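# Malha Juno, cinza-bege mesclado

Oi, gente! Voltou para a lojinha a peça que mais me pediram desde o inverno passado, e desta vez consegui fio para fazer mais do que duas.

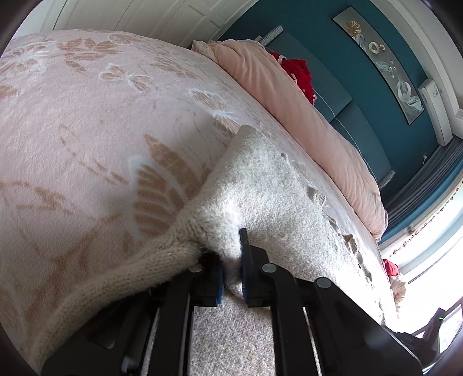 ## Como ela é

A Juno é uma malha de tricô cinza-bege bem clarinha, mesclada, com aquele toque felpudo que dá vontade de encostar no rosto (eu encosto, toda vez que passo pela cama). Na sombra ela puxa mais para o bege e no sol quase vira creme, então se você comprar pensando em combinar com uma calça específica, me escreve antes que eu mando a peça fotografada perto da janela e longe dela.

A borda é grossa e enroladinha. Ela enrola sozinha, é do ponto mesmo, e por favor não passe a ferro tentando esticar! Uma cliente fez isso com a Juno do ano passado e a barra ficou parecendo papelão. Depois de umas lavagens voltou ao normal, mas deu dó.

## O fio

Uso o fio Olo, uma mistura de lã com um pouquinho de alpaca, que compro em novelos grandes da Bindness. Quem me apresentou foi a Shiuli Siriwardena, minha professora de tricô, e eu nunca mais quis outro para malha de inverno. Ele solta um pelinho nas primeiras usadas, principalmente em cima de roupa preta, então eu estrearia com uma camiseta clara por baixo. Depois melhora muito.

Pinica? Em mim, não. Minha irmã, que reclama de qualquer lã, aguenta a tarde inteira com uma blusa fina por baixo e sem nada por baixo aguenta uma meia hora. Se a sua pele é sensível, peça a amostra de fio, mando pelo correio num envelopinho e você só paga o selo.

## Tamanhos

Faço em dois tamanhos, e os dois são folgados:

- **Menor:** veste bem do PP ao M, com manga até o punho.
- **Maior:** do M ao GG, manga um tico mais comprida, boa para dobrar.

Se você estiver bem no meio, vá no menor. O tricô cede com o uso, e o maior num corpo pequeno acaba virando vestido (o que também pode ser ótimo, só avise para eu não estranhar o pedido!).

## Lavar e guardar

1. Água fria, sabão para lã, na bacia. Deixe de molho uns 20 minutos e não esfregue.
2. Aperte dentro de uma toalha, sem torcer.
3. Seque deitada, na sombra. Em cima da cama com uma toalha embaixo funciona superbem.
4. Guarde dobrada. Cabide deforma o ombro em poucos dias.

As bolinhas aparecem embaixo do braço e onde a bolsa encosta. Um pente de lã resolve. Lâmina eu evito, já fiz um buraco numa peça minha assim e chorei de verdade.

## E se desfiar?

Acontece, tricô felpudo engancha em anel, em zíper, em unha de gato. Não corte o fio! Puxe para o avesso com uma agulha de crochê fina e, se não der certo, me mande a peça. O conserto é grátis por 9 meses, o frete de ida fica com você e o de volta comigo. Para rasgo grande quem me ajuda é o Damian Piątek, que remenda malha muito melhor do que eu e ainda deixa escolher entre remendo invisível ou bem aparente, com fio colorido.

## Prazo e pedido

Tricoto tudo em casa, à noite, e cada Juno leva 3 semanas. Os pedidos feitos até novembro seguem na ordem de chegada. Para reservar, mande mensagem com o tamanho e o CEP, e eu respondo com o valor do frete e o link de pagamento.

Quem preferir uma malha mais leve pode dar uma olhada na Żak, que tem quase a mesma modelagem num fio de algodão bem mais fresquinho. Essa aí pode ir na máquina, no ciclo delicado, dentro do saquinho.

Trocas de tamanho em até 20 dias depois da entrega, sem uso. Se ficar qualquer dúvida de medida, estique uma blusa sua na cama, meça de axila a axila e me mande o número que eu comparo daqui.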